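Two grippers, one carrier bag and a lot of doubt

The shared workshop in Nandincombe has a new pet project, and I have let myself be talked into it again. The plan is a pair of small arms on a bench that can unpack a shopping bag. Open it, reach in, take out what's inside, put it down. I said it would never work, so of course I was given the job of writing down why. 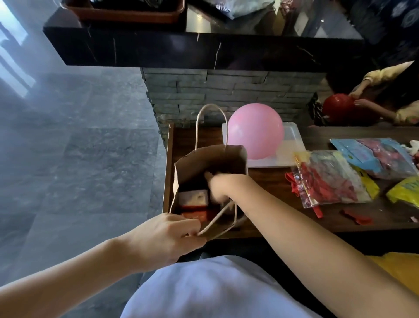
My main complaint is with the kits. We bought two Turkeck arms second-hand, and the booklet promises "human-like dexterity out of the box". What you get out of the box is a bundle of brackets and a bag of screws, one size of which is missing. The first arm went together over a weekend. The second took until May, mostly waiting for a shoulder bearing that Momanico had listed as in stock.

Then there is the bag itself. A box is easy enough, it has edges and it stays where you put it. Paper folds. You pull on a handle and the mouth changes shape, the side sags, and whatever the arm thought it knew a second ago is out of date. I do this every week in my kitchen with one hand holding the bag and the other rummaging, and I have never given it a thought. Getting the left arm to hold on gently while the right one goes in has eaten most of our evenings.

We are running the Tefera software, the free version. It learns from recorded attempts, which means one of us steers the arms by hand again and again while it takes notes. The log stands at 1,596 attempts. Of those, 794 ended with something on the bench and the bag still in one piece. The group chat was delighted with that. I would point out that it is less than half, and that we picked the things in the bag ourselves and chose ones we knew it could grip.

I will give it this much: the wrist is good. We swapped the plastic joint for a turned aluminium one and the wobble went. The new fingertips help too - plain silicone, cast in an old ice cube tray. They cost next to nothing and did more than the force sensor we argued over all winter.

What I don't believe is the talk of having it ready for the open day. It still stops dead if a handle flops across the opening, and it has a nasty habit of squashing things when it can't see its own fingers. Turning the grip strength down just means it drops them.

Next job is rerouting the cable on the left elbow, which catches on every full turn. I've ordered some braided sleeving and a bag of clips. After that we record another batch, with fuller bags this time and nothing chosen by us.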